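Mapplebeck's shared kitchen is open again, and the counters are clear

21st January

I finally got over to the shared kitchen in Mapplebeck this morning, and I'm happy to report that the doors are open, the heat is on and the kettle was boiling before I had my coat off. If you've been carrying your soup pots home to wash them since October, you can stop!

The kitchen closed for new plumbing under the big sink, a job that was supposed to take a few weeks and then ran right through the holidays. While the water was off, the people who run the place decided to deal with the other problem, the one regulars have been grumbling to me about for ages: there was never anywhere to put anything down. Every flat surface had a toaster on it, or a stack of baking pans, or somebody's casserole dish from two summers ago.

So out it all went. The final tally for the clear-out was 447 items, and I've seen the list, which runs to several pages and includes a truly alarming number of potato mashers. Most of it went to the thrift store in Vundthorpe, and what couldn't be used again was hauled to the recycling center at Gelbridge.

The new house rule is that work surfaces stay bare between sessions. Dishes get washed, they go in the rack, and the rack is the only thing that lives out full time. Everything else goes in a cupboard — and yes, the cupboards have labels now.
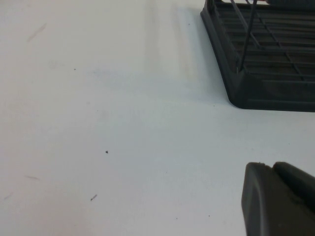
I'll admit I was a little skeptical about white tops in a room that sees this much tomato sauce. They do show marks, and anybody who has ever owned a white table knows you'll be wiping it all day long. But it does make the place feel bigger, and you can roll out a pie crust without moving half the room first. One of the bakers told me she'd gotten her whole batch of rolls shaped in the time it used to take her to find a clean spot.

The racks caused more debate than the plumbing did, if you can believe it. One camp wanted dish towels only and everything dried by hand, and the other camp (mine, I should say) wanted to let the plates drip and go sit down. The drippers won. The deal is that whoever uses the kitchen next puts away what's dry before starting, so please don't leave your good knives there and expect to find them in the same place next week.

The money came mostly from the Porka supper last fall, which brought in roughly $600 after the food was paid for. That covered the racks, the shelf liners and the paint for the pantry door, with a bit left over for a decent set of measuring cups. The plumbing was paid for separately out of the building fund.

Regular sessions start up again right away, and the kitchen will be open until 9 on weeknights. The soup group is back in its old slot and the bread group has moved an hour earlier. There's still room in both, and the sign-up sheet is on the pantry door where it has always been.

If you think one of your own dishes got swept up in the clear-out, there's a box of unclaimed pieces by the coat hooks. It'll stay there until the end of the month and then it's off to Vundthorpe with the rest. I already found my blue pie plate in it, so go have a look.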